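Robotics Basics > Grippers & Tooling
Reading time: 5 min

Chapter 2
Fingers First

Most trouble blamed on a robot's brain begins in its fingers. Clifford Lapointe, who kept the practice cell at Tisik running, once lost a whole afternoon to a program that had nothing wrong with it. One finger had a loose bolt. He rewrote the program twice before he picked up a wrench, and he still tells the story as if it had happened to somebody else.

The cell in this chapter does a job most toddlers have mastered. It takes a block and brings it to a board full of holes.
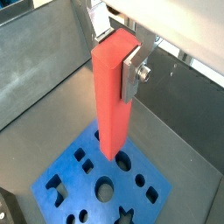
A toddler, of course, has soft fingertips and gets to try again. Metal fingers are stiff, and whatever angle the block has when they close is more or less the angle it keeps. If the grip is crooked by a hair at the top, a long block will be crooked by a good deal more at the bottom, where the hole is waiting.

So the morning check starts with the power off. Wipe both finger faces. Try each bolt by hand, then with the wrench. Push sideways on each finger and feel for play. Noémie Lemieux's logbook has a column for this, and an empty box in it means you do it over while she watches. Every 1,000 cycles the fingers come off and the mounting faces get cleaned too.

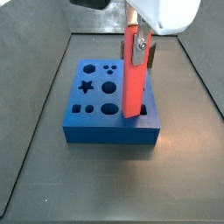
When should the grip point be taught again?
Any time a finger has been removed, swapped or tightened. Run the first approach at low speed and stop short of the board to look at the angle.

We begin with the bolts, then, and leave the software for Chapter 5, where it can do less harm.

Related
Closing Force and How to Set It
Reading a Cycle Log
The Cloltura Bench Exercises
Why Your Zero Point Wandered Off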